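Software Engineer, Manipulation Software (Perception and Control)

Clemutier
Reference: 3176
Posted: 2 September 2018
Contract: permanent, full time
Positions open: 2
Reports to: Lotte Brouwer, Manipulation Software

About the group

The manipulation software group at Clemutier writes the code between a recorded human demonstration and a trajectory that a two-arm cell can execute. The group has 13 engineers. Mechanical design, electronics and cell integration are handled by separate groups in the same building and are not part of this position.

Our codebase has three main parts. Bonevska is the recording and alignment toolchain. It ingests video and gripper streams, puts them on a common clock and writes episodes to disk. Delacroix is the motion planner and trajectory follower for the two-arm cells. Totwood is the internal viewer and labeling tool, used daily by everyone in the group and maintained by whoever broke it last. The two open positions are split between Bonevska and Delacroix, with a shared obligation to Totwood.

Current work

Most of our demonstrations are recorded with hand-held grippers. A person holds one gripper in each hand and performs the task on a tabletop while a head-mounted camera records from above the hands. The gripper pose is recovered in software from the video and the onboard sensors. Current tasks involve small rigid objects with a lot of repeated surface detail: keyboards, connector blocks, slotted trays. These are useful to us because a pose estimate can lock onto the wrong row of a repeating pattern and still report a low residual.
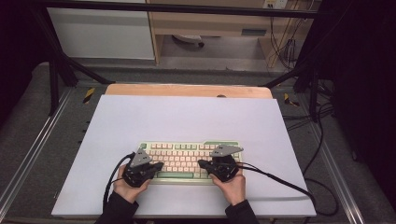
Two-handed demonstration with hand-held grippers and a compact mechanical keyboard.

The keyboard series is the reference set for the current release of Bonevska. Known problems in this set, all of which the new engineers will inherit:

Occlusion. One finger pad often covers part of the key rows while the opposite gripper body hides part of the case. The tracker needs to carry the object pose through these intervals and report an honest covariance while doing so. At present it reports a covariance that is too small.

Time alignment. Gripper and video streams are stamped by different clocks. We estimate offset and drift per episode by correlating angular rates. The method fails on slow episodes, where there is little rotation to correlate.

Contact labeling. Planner development needs to know when a finger first touches the object. Labels are currently made by hand in Totwood, and two labelers can disagree by several samples on the same episode. We want a detector whose disagreement with a labeler is no worse than that.

Retargeting. A person's wrists can reach poses that the arms cannot. Delacroix resolves these cases by optimizing over both arms at once with a penalty on relative fingertip error. The solver is correct but slow, and its warm start is poor when one arm is close to a joint limit.

Position A: perception and recording (Bonevska)

You will own the object tracker and the time alignment module. Duties:

Replace the per-episode alignment with an estimator that runs during recording and flags an episode as unusable before the operator has left the station.
Extend the tracker to handle two-handed occlusion, including the calibration of its uncertainty output.
Maintain the episode format, its readers in C++ and Python, and the migration scripts for older recordings.
Review changes from other groups that touch the recording path.

Position B: planning and control (Delacroix)

You will work with Simone Vieira on the two-arm planner. Duties:

Reduce the solve time of the retargeting step so that a full episode can be checked for feasibility at the recording station.
Implement compliant grasping and pressing behaviors on top of the existing impedance controller. The control loop is written in C++ and does not allocate memory after startup. It must stay that way.
Write regression tests that replay stored episodes in simulation and compare fingertip paths, contact order and joint limit margins.
Take part in hardware tests on the two-arm cell, normally two half days per week. 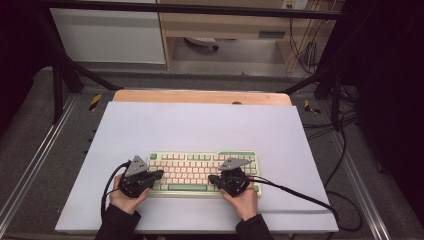 Keyboard task: a gripper in each hand, fingers toward the keys.

Requirements, both positions

A degree in computer science, engineering, mathematics or physics, or comparable work experience.
Strong C++ (C++14 or later) and working Python. You should be able to read a profiler trace and a core dump without help.
Rigid body kinematics, including rotation representations and their failure modes.
Linux, Git, code review, continuous integration.
Clear written English. Design decisions in the group are made on paper, and most meetings are held to discuss a document that has already been read.

Additional requirements, Position A

Experience with state estimation: Kalman filtering, factor graphs or similar.
Camera models and calibration. Experience with wide-angle lenses is preferred.

Additional requirements, Position B

Numerical optimization in practice. We use sequential quadratic programming and expect you to know what can go wrong with it.
Experience running your own code on a physical arm.

Useful but not required

ROS. Parts of the cell software use it; the control loop does not.
Experience with learned policies. A separate project led by Vaughn Escobedo trains on our episodes. Neither position is a machine learning research position, and applicants looking for one should wait for the call planned for May.
Front end work. Totwood is written in Python and Qt, and its timeline widget needs a rewrite.

Working conditions

The work is on site. The recording stations and the cells are on the ground floor and the group's desks are one floor up. Remote work is possible one day per week after the trial period. Core hours are 10:00 to 15:00. There is no on-call duty. Travel is limited to one or two conferences a year, and attendance does not depend on having a paper accepted.

New engineers spend their first two weeks recording demonstrations for part of each day. Expect to learn the station software, record your own episodes and label some of them. Each engineer then takes one open defect in Totwood and fixes it before starting on the main assignment.

Code written in either position belongs to Clemutier. Selected parts of Bonevska are scheduled for open release, and the engineer in Position A will have a say in which ones.

Selection procedure

1. Written application, read by two engineers from the group.
2. Telephone interview, 20 minutes, with Arlo Alcantara. Mostly questions about past work.
3. Take-home exercise. Applicants for Position A receive one recorded episode with a clock fault and are asked to locate and correct it. Applicants for Position B receive a short two-arm path with an infeasible segment. Please stop after one evening and send what you have. Partial solutions with a clear note on what is missing are acceptable.
4. Site visit with a code review session, a discussion of the exercise and a tour of the stations and cells. Travel costs are reimbursed.

There are no whiteboard puzzles.

How to apply

Send one PDF containing a resume and a cover letter of no more than one page to the recruiting desk, with reference 3176 and the position letter (A or B) in the subject line. You may apply for both; state a preference. If you have public code, link to a specific file or change that you wrote and add a sentence on what it does. Letters of recommendation are not needed at this stage.

Applications are read in the order received, and the positions stay open until filled. Technical questions about Position A go to Kornél Barta, and about Position B to Simone Vieira. Questions about contracts, relocation or work permits go to the recruiting desk.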